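Camping limits for upper Salcedo River from May

Overnight camping along the upper Salcedo River will be capped at 36 sites from May, after park staff recorded heavy damage to streambank vegetation below Senmont Bridge.

Campers have been using 104 informal sites on the stretch, many of them within a few metres of the water. Under the new rules, all tents must be at least 45 metres from the bank, and fires will be allowed only in the steel rings at the Prallolano day-use area. 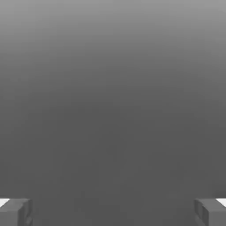
Willow and sedge planting will start on the worst of the closed sites once the ground has thawed. Crews will loosen the packed soil by hand, lay brush over the old footpaths and fence the new plants until they are established. Turbidity readings will be taken upstream and downstream of the work. Results will be posted at the trailhead each month.

The river supports a small run of bull trout, and two side channels used for spawning will stay closed to wading and dogs all season. Paddlers can still launch at Senmont Bridge, but the gravel bar opposite is off limits while shorebirds are nesting.

Permits for the remaining sites will be released at 8 a.m. each Friday for the following week. Camping outside a marked site will carry a fine of $110.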